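OK the Merbridge night market is back for November and I walked the whole thing, all 3,933 steps of it!! A few notes before I forget

1/ Go in from the Lesgate end. The dumpling line is shorter there and you hit the roasted chestnuts first (I had two bags, no regrets)
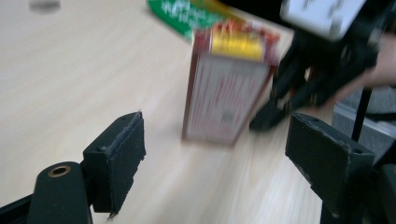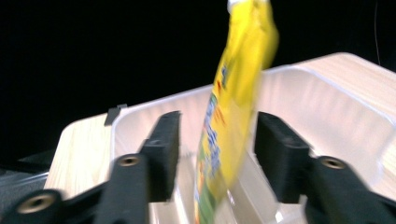 2/ The band by the fountain was so good this year, five of them squeezed under one awning, playing till almost 9pm. I'm still humming it at home, with a yellow pouch on the go and a white tray just below it. My mood is every bit as lemon yellow as that pouch!

3/ Bring cash. The pie stall doesn't take cards and you WILL want the leek one

4/ Parking behind Thomas Street is free after six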